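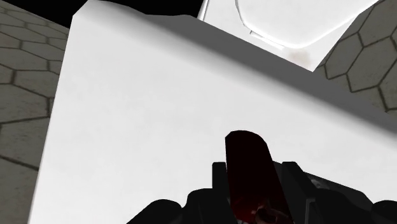
4.2 Public demonstration at the Gevstead open day

The Siren system was shown to members of the public at the Gevstead open day on 29th July. Visitors stood at a long bench and watched a simulated bathroom on two screens, one carrying the general view and the other the view from close beside the gripper. The second screen proved the harder of the two to follow. When the gripper was brought right up to a large white surface, with its dark fingers and the red part between them filling the lower half of the picture, many visitors could not say which object in the room they were looking at. Staff from the Waritz laboratory therefore learned to point first to the general view and only then to the close one. The hexagonal tiles on the walls were of some help, as they were visible on both screens and gave visitors a pattern to match.

The open day received 312 visitors, of whom 100 completed the short questionnaire described in Section 3. Sessions were held in groups, with a spoken introduction and a period for questions. The bathroom was chosen in February, after an earlier kitchen setting had been judged too familiar from other displays. It was also thought that handling small items on a narrow surface would be understood at once by people with no technical training.
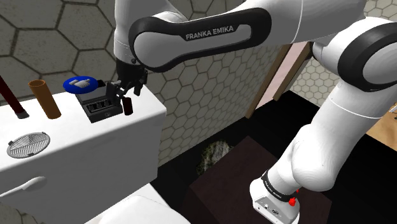
Figure 4. General view of the simulated bathroom, with a small bottle held in the gripper above the toilet tank.

The tank lid was the main working area. Visitors were asked to name, before each session, the item they believed would be most difficult for the arm to handle. Upright objects were named more often than flat ones, and several respondents wrote that anything tall would be knocked over. Answers of this kind were coded under "risk of contact", following the Lashari scheme.
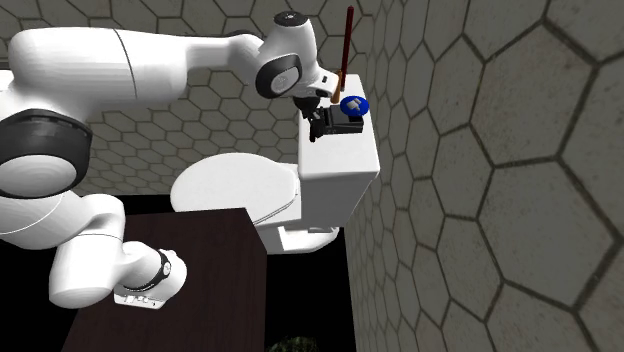
Respondents were next asked whether the simulation had helped them to judge what a real arm might do in a home. Of the 100 who replied, 40 said that it had helped a great deal. The remainder were divided between those who found it of some help and those who wished to see a physical machine before forming a view. Written comments dwelt on the speed of the arm, which was considered slow, and on the lack of sound. No attempt was made to correct these impressions during the sessions.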